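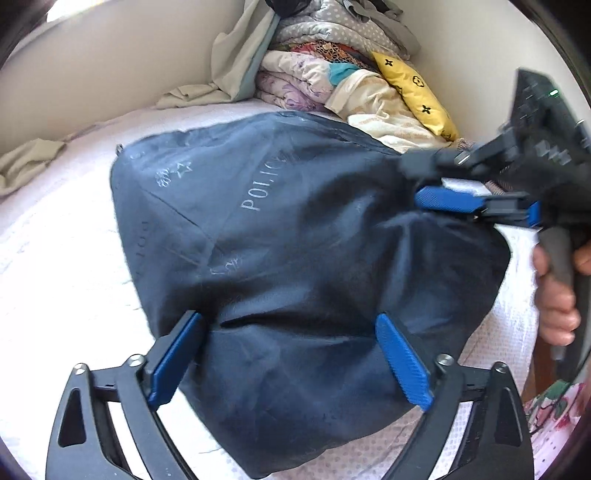 I have been packing for Wurnport since Thursday and I'm still not done, which tells you how much I love the flea market there! Everything starts on the bed. The navy bag with POLICE printed on it in silvery gray is coming again, mostly for scarves and small breakable stuff, and it's nice and soft so it squashes in anywhere.

The market opens at 4 in the morning (yes, really) and last July I got there at 11 like a fool, with all the good enamelware gone. I did find a butter dish from the old Janevski pottery in Plollham, green with a chipped lid, and I've used it every single day. This year I want the matching jug. Engelbert Kaufmann at stall 601 swears he has one put aside, and he's also got a box of buttons I've been thinking about for weeks!!

Ilora is driving. We each take 100 dollars in cash, small bills, and no cards. If you've been, tell me where to get breakfast before sunrise, the waffle truck has moved and I can't find out where it went.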